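My third month with the new reseller

August 28, 2025

In my last post I promised to write how the change of supplier went for our office. Many small companies here in Rerton buy their computers and licenses from one local reseller, and for years ours was Nomelcombe. When Nomelcombe was bought by Keltamis, we received a short letter which said that nothing will change for the customers. I kept this letter.

The first thing that changed was the phone number. Before, I called and the same technician picked up, and he knew our server room better than I do. Now there is a ticket portal. I must choose a category, and "printer" is under "Other devices," which I found only on the second day.

The second thing was the contract. We had 10 hours of support each month in a fixed price, and the new offer has 7 hours, for 755 dollars. I wrote back and asked for the old conditions until the end of the term. To my surprise they agreed in one email, without any discussion. So my advice is to read your contract before you sign a new one, even when the new one looks more modern. 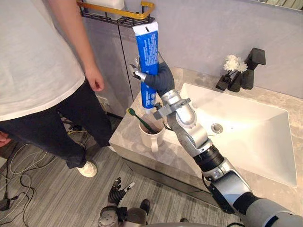
Filed under: Office IT, Suppliers

I also want to say something good. The license list that Keltamis sent us is much cleaner than the old one. It showed that we paid for mailboxes of people who left the company a long time ago. We canceled them in August and this saves us 400 dollars in a year. With the old reseller I never saw such a list, and I must admit that I also never asked for it.

A reader asked me if I looked at Bhardwaj too. Yes, I asked them for a quote. Their prices for laptops were a little better, but they do not send a technician to Rerton, and for us this is important. I will ask them again next year when our firewall has to be replaced.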